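16 June 2025 – open day prep, Promham bench

Visitors from Norero come through in the afternoon, so the arm ran the short demo program all morning. Cycle time is set to 32 s, approach speed down to 20 percent for the public. Caldeira sent new finger pads; fitted, torque checked, zero offset redone. Log file is run 404.
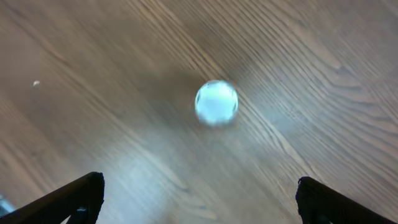 Detection threshold is still the weak point of the demo. The Ekeck script was tuned on matte blocks and wants a hard outline before it commits to a grasp. A clear glass ball on wood grain gives it very little: bright middle, lower edge running into the brown of the surface, pale sheen on the wood down and to the left. Motion blur makes the rim worse. Exposure now 940 in the config, old value kept as a comment.

Talk for visitors: keep to approach, close, lift. Skip calibration unless asked – it took too long at the September session.

To do: second lamp from the other side, rerun with the ball, wipe the table. Spare pads are in the top drawer.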